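Accueil — La maison — Nos formats — Les stages — Nous écrire

Qui sommes-nous

Pornalar est un atelier-école consacré au hamburger. Nous préférons le dire tout de suite, parce que les gens qui arrivent sur cette page cherchent en général un traiteur, un magasin de stores (le nom, sans doute) ou un numéro de téléphone pour se plaindre d'une livraison qui ne vient pas de chez nous. Nous ne livrons rien. Nous apprenons à des adultes consentants à monter un burger qui tient debout jusqu'à la dernière bouchée, et nous le faisons avec un sérieux que nos familles respectives jugent excessif.

La maison a été ouverte par Vangelis Pappas et Chrysoula Papadakis, lui boulanger de formation, elle ancienne responsable de cuisine dans une cantine d'entreprise. Ils se sont rencontrés autour d'un désaccord sur l'épaisseur des tomates. Le désaccord dure toujours. Il figure au programme du deuxième module.

Au départ, il y avait un local de plain-pied, un four acheté d'occasion qui chauffait surtout du côté gauche et une enseigne peinte par un cousin, avec une faute que nous avons gardée jusqu'aux travaux. Le four a été remplacé. Le cousin nous parle encore.

Pourquoi le montage

Il existe d'excellentes écoles pour apprendre à cuire la viande. Il en existe d'autres pour le pain, les sauces et l'art de facturer les frites à part. Le montage, lui, passe pour une formalité, alors que c'est là que tout s'effondre, au sens propre, sur la chemise du client. Nous avons donc bâti notre enseignement autour de ce moment : quelques gestes, une table dégagée, des ingrédients que l'on attrape dans le bon ordre et que l'on repose rarement.
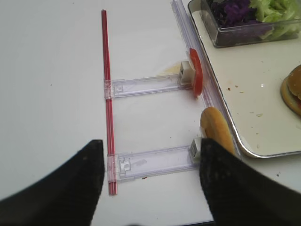

Vangelis a une théorie sur l'ordre des ingrédients, qu'il expose volontiers debout et sans notes. Elle tient en une phrase : on ne devrait jamais avoir à chercher. Chez nous, la garniture attend donc à portée de main, la tomate sur la tranche au bout de son bras en plastique transparent, bien rouge contre la petite pince blanche, et le pain contre la pince du bras suivant. Les stagiaires trouvent cela maniaque le premier matin. L'après-midi, ils reprochent à leur voisin d'avoir déplacé une pince.

La table est blanche, et c'est un choix que Chrysoula a imposé contre l'avis général. Une table blanche montre la moindre trace de gras. Vangelis aurait voulu du gris, couleur indulgente. Il a perdu, et il passe l'éponge.

Le support que nous appelons Jevell

Chaque maison a son outil fétiche. Le nôtre s'appelle Jevell, du nom du premier carton dans lequel nous avons rangé les pièces, et qui venait d'un fabricant de lampes disparu depuis. L'idée est née d'un égouttoir à vaisselle, un soir où il n'y avait plus de place pour poser quoi que ce soit. Pourquoi empiler à plat ce qui pouvait se tenir droit ? Une tranche qui repose sur sa voisine s'y colle, et l'on finit par les séparer avec les ongles, ce que notre règlement intérieur interdit en caractères gras.

Le premier prototype penchait. Le deuxième penchait aussi, mais de l'autre côté, ce que nous avons pris pour un progrès. Pour la version suivante, nous avons demandé l'aide du bureau d'études Mitsotakis-Vlachou, dont l'essentiel de l'activité porte sur des vitrines de bijouterie et qui a accepté notre commande avec une politesse un peu inquiète. Leur rapport parlait de « disques alimentaires souples ». Nous disons toujours tomates, mais l'expression est restée, surtout quand il y a des visiteurs.

Le pain, sujet sensible

Nous travaillons un pain rond au sésame, coupé en deux. Le sésame a fait l'objet de trois réunions. Chrysoula estime qu'il tombe partout et ne sert à rien ; Vangelis estime que c'est précisément ce qu'on disait de lui à l'école. Le sésame est resté.

La mie doit être claire et aérée, et la croûte assez ferme pour qu'on puisse saisir un demi-pain par le bord sans y laisser l'empreinte du pouce. On nous demande souvent s'il faut le toaster. Oui, face coupée, brièvement, et en restant devant. L'élève qui s'éloigne « juste une seconde » apprend aussi à racler.

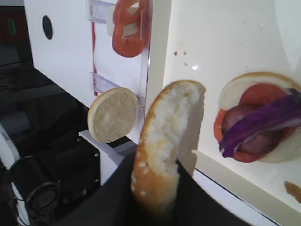
Comment se passe un stage

Un stage de base dure 3 demi-journées. La première est consacrée au pain et à la découpe, la deuxième au montage, la troisième au montage encore, mais avec quelqu'un qui vous parle pendant ce temps. Cette dernière épreuve est de loin la plus redoutée. Chrysoula s'en charge personnellement et pose des questions sur vos vacances.

Chaque séance dure 90 minutes, rangement compris. Nous insistons sur « compris ». Un poste est considéré comme rendu lorsque les bras du support sont propres, les pinces remises dans le bon sens et la table redevenue aussi blanche qu'à l'arrivée. Il n'y a pas de diplôme. Il y a une attestation, que Vangelis signe d'un paraphe si ample qu'on nous a déjà demandé si c'était un dessin.

Les repas montés pendant le stage sont mangés sur place par leurs auteurs. Cette règle a beaucoup fait pour la qualité.

Ce que nous ne faisons pas

Nous ne faisons pas de burgers à étages multiples maintenus par une pique. Si une pique est nécessaire, c'est qu'il y a un problème en dessous. Nous ne faisons pas non plus d'anniversaires d'enfants, après en avoir fait un.

Nous n'avons pas de recette secrète. Celle de la sauce est affichée près de l'évier, à hauteur d'yeux, et elle a été photographiée par tous ceux qui sont passés devant.

Quelques repères

Depuis l'ouverture, 1239 stagiaires sont repartis avec leur attestation. Le registre compte pourtant 1385 inscriptions. La différence se partage entre les désistements, les déménagements et un petit groupe qui s'était trompé de porte et cherchait le cours de poterie. Certains sont restés jusqu'au goûter.

La lettre de la maison s'appelle Vutside. Elle paraît quand elle est prête, avec les dates des prochains stages, un conseil de découpe et une rubrique où Chrysoula répond aux lecteurs qui défendent la tomate épaisse. Elle leur répond longuement.

Venir nous voir

L'atelier ferme en juillet, le temps de repeindre ce qui doit l'être et de ne plus voir de pain pendant quelques semaines. Le reste de l'année, on peut passer sans rendez-vous en fin de matinée, quand les postes sont en place et que l'équipe est encore aimable. Pour les groupes, écrivez-nous avant, en indiquant les allergies, le sésame en premier. Prévoyez des manches que l'on peut remonter.

Les tabliers sont fournis. Merci de les laisser en partant.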